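Sarma leaves: jarred cabbage or fresh frozen?

Festlow Kitchen Board > Stuffed, Wrapped and Rolled

lejla_t
5/30/22
I'm making sarma for my mother-in-law's name day and I can't get whole soured cabbage heads where I live now. The only shop that carried them closed. My choices are jarred leaves in brine (the Dumitrescu ones, from the shop in Drarkgate) or the freezer trick, where you freeze a fresh head, thaw it, and the leaves go limp enough to roll.

Has anyone done both? I need enough for 96 rolls. Two big pots.

grgic_h
Jarred. The freezer method gives you soft leaves but they taste like plain cabbage, and then you're making the sweet kind of cabbage roll. Nothing wrong with it, but it's a different dish. Soak the jarred ones in cold water for an hour first and taste a corner. If it's still too salty, change the water and wait again.

Don't salt the meat until you've tasted the leaves.

Nikolaidis B.
I disagree with Haris on this. Every jar I've bought had torn leaves in it, and the ones in the middle were all rib. You pay for a jar and use half. A frozen head gives you big clean leaves, and you can get the sourness from the pot. I put sauerkraut on the bottom and between the layers, with a cup of the juice in the cooking water.

My method for the head: cut the core out, wrap it, freeze it for two days, then thaw it in a colander overnight. Shave the thick rib down with a small knife so it lies flat.

grgic_h
Sauerkraut in the pot makes the liquid sour. The leaf stays sweet. I've eaten it that way many times and I can tell.

Nikolaidis B.
After 4 hours on low heat there is no difference that anyone at my table has mentioned.

mirjana p
You're both leaving out the third way, which is to sour the head yourself. A small bucket, salt water, a plate and a weight. It takes weeks though, so that's no help to Lejla this time. I start mine in November and it lasts us through the winter. If the garage is too warm it goes slimy, so watch for that.

For what it's worth I side with the jar for this one. Buy one more than you think you need and line the pot with the torn leaves. They aren't wasted.

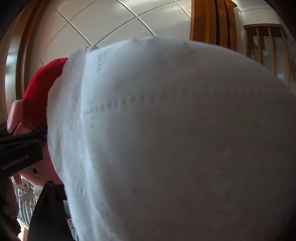

Soft white plush with the dotted stitching, and a bit of red by the corner

Back to the food. What are you putting in the filling, Lejla? Rice amount matters more than the leaf question in my opinion. Too much and they split.

lejla_t
Thanks everyone. The filling is ground pork and beef, half and half, onion cooked down in lard, sweet paprika, black pepper, and a handful of rice per pound of meat. I was going to put smoked ribs between the layers.

I've always put the rice in raw. Does anyone parboil it?

DimitriouH
Raw. Rinse it and that's all. Parboiled rice goes to mush before the cabbage is done.

I want to add something about rolling, with that many to do. Set all the leaves out by size first. Small ones get filled first while your hands are fresh, because they're harder to close. Fold one side in, roll, then push the open end in with your finger. If you fold both sides in like an envelope they come out flat and don't pack well in a round pot.

mirjana p
I fold both sides and mine pack fine.

DimitriouH
Then you have a wider pot than I do.

grgic_h
Smoked ribs, yes. Put a few on the bottom too. They're salty, so that's another reason to go easy on salt in the meat. And never stir. Shake the pot by the handles if you're worried about it catching.

Nikolaidis B.
On the not stirring we agree.

One question for the jar people: do you thicken at the end? My family doesn't, but my neighbor in Vustari does a flour and paprika roux and pours it over for the last half hour.

grgic_h
A small one. Spoon of lard, spoon of flour, paprika off the heat so it doesn't go bitter.

mirjana p
No roux here. The ribs and the rice give it enough body. I cook mine the day before and leave it overnight – it's always better reheated.

lejla_t
OK, I'm going to do one pot with jarred leaves and one with a frozen head plus sauerkraut. No roux in either. The head went in the freezer this morning. I'll cook both the day before like Mirjana does and post how they compare.

Nikolaidis B.
Don't tell them which pot is which until they've eaten.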